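Speaker notes: Keeping Your Hearing at Work
Evdokia Manolakis, Clamholm Public Library, November 17, 2018

Slide 1. Welcome
Thank everybody for coming out. Say hello to the folks from the Gitard plant, who sent a whole row of people last time and asked wonderful questions. Mention the coffee, and that the restrooms are down the hall past the atlases.

Slide 2. My father's radio
Tell the story slowly, people like it. Dad ran a planer at Preda for most of his life, and every August when I came home the kitchen radio had crept up another notch. We teased him! Then one evening he missed my mother calling him from the next room, and we stopped teasing. Pause here and have some water.

Slide 3. How the ear wears out
Tiny hair cells in the inner ear, and they don't grow back. Use the lawn comparison: walk across grass once and it springs up again, walk the same path every day and you get dirt. Loudness matters and so does time. If you have to raise your voice to someone an arm's length away, the room is too loud to stand in all day without protection.

Slide 4. Rooms matter too
Bare walls and hard floors throw sound back at you, and soft things soak some of it up. Ask who has eaten in a restaurant with a concrete floor and had to shout for the salt (hands will go up, let them tell their stories, but move along after two). 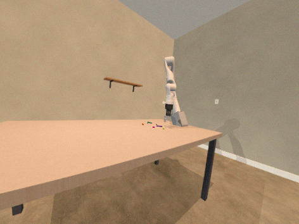
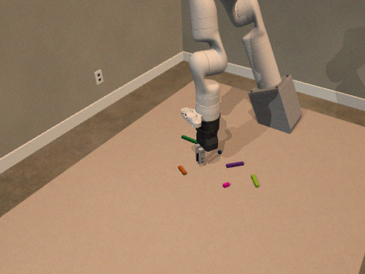

Slides 5 and 6. Indoor workspaces, computer renderings.

Slide 7. Earplugs, the right way
Pass the foam ones around, there are 600 in the box, so take a handful home. Roll it thin, reach over your head with the other hand, pull the ear up and back, slide it in and hold it while it swells. Do it along with them. Somebody will get the giggles and it will probably be me.

Slide 8. Getting tested
Go once while your hearing is still good, so there's something to compare with later. The Drastent clinic sheets are on the back table. Leave 12 minutes for questions, and remember to repeat each one into the microphone for the people in back.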